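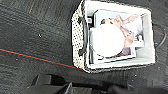
Search products Enter keyword or item no. Go
Menu Cart (0)

Clovwood Four-Shelf Rolling Wire Cart, Black

Item no. 2949
Sold by Omel. Ships flat in one carton.

The Clovwood rolling cart is an open wire unit for playrooms, offices, break rooms and the kind of back room where toys, mailers and spare cables all end up together. It has four shelves, four corner posts and a set of casters. The black finish is the same on the shelves and the posts. It can stand against a wall or in the middle of a room, and everything on it can be reached from the front or the back.

Wire shelves let air and light through, so dust has fewer places to settle and you can see what is stored without pulling it out. Small items such as loose pens, coins or game pieces will drop through the mesh. Put those in a tray, a lidded box or a zip bag. A plastic tray with a raised rim is the simplest fix and can be lifted off and carried to a table when someone needs what is in it.

Shelf height

Each shelf sits on plastic sleeves that snap around the posts. The posts are grooved, and the sleeves lock into the grooves. To move a shelf, tap it up from below, take off the sleeves, snap them on at the new height and press the shelf back down over them. Keep the wide end of each sleeve pointing down. Check all four corners before you load the shelf again. A shelf that is one groove off at a corner will look nearly level but will rock. 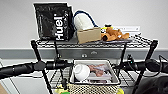

Photo: Gervásio Guimarães / Omel

Bags and other soft packaging can stand upright on the top shelf if they are full. Half-empty ones tend to slump, and are better placed at one end against a post. Cords can be run over the edge and down a post. Leave enough slack for the cart to roll, and unplug anything connected to the wall before you move it.

Load

The maximum load is 60 lb per shelf, spread evenly, with the cart standing still. For rolling, keep the total for the whole cart to 100 lb. These limits are for the cart as supplied, with all four shelves fitted. We do not recommend using it with fewer. Do not sit, stand or climb on the shelves, and do not let children use the cart as a ride-on.

Casters

The casters screw into the bottom of the posts. Turn them by hand until they stop, then give each one a further quarter turn with the wrench from the parts bag.

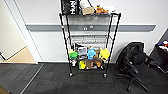

They roll well on hard floors and on low carpet, including carpet tiles. On thick rugs the cart is hard to steer when loaded, and it is easier to take off the heavier things first. Push from the posts at about waist height. Pulling on the top shelf can lift it off its sleeves. If a caster starts to squeak, clear any hair or thread from the axle before adding oil.

Assembly

Two people can put the cart together in less than an hour. Start with the lowest shelf and work up. No drill is needed. A rubber mallet is useful for the last push on each corner, but the heel of your hand will also do it. The instruction sheet is in the bag with the sleeves. Replacement sheets can be requested from our Sales desk.
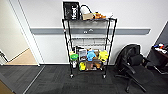

Load the bottom shelf first and keep the most weight there. The cart is narrow for its height and will tip more easily if the heavy things are on top. For a playroom, the bottom is also where children can reach. In the setup shown, plush toys and a cardboard box share the bottom shelf and the two middle shelves have been left clear, so there is still room for baskets or for taller boxes. If you want more height between tiers, move one of the middle shelves up or down and leave the bottom one where it is.

Cleaning

Wipe with a damp cloth and dry straight after. Do not use bleach or scouring pads. For sticky spills, take the shelf out and rinse it.

In the carton

Four wire shelves, posts, sleeves, casters, a wrench and the instruction sheet. Trays, baskets and shelf liners are sold separately. Comico clip-on labels fit the front edge of every shelf and come in packs of 500 for stockrooms or as single sheets.

Returns

Unused carts can be returned in the original carton. Please keep the sleeves together in their bag. Carts missing parts will be held until the parts arrive.

We use cookies to remember your cart and to see which pages are visited. Accept all Manage settings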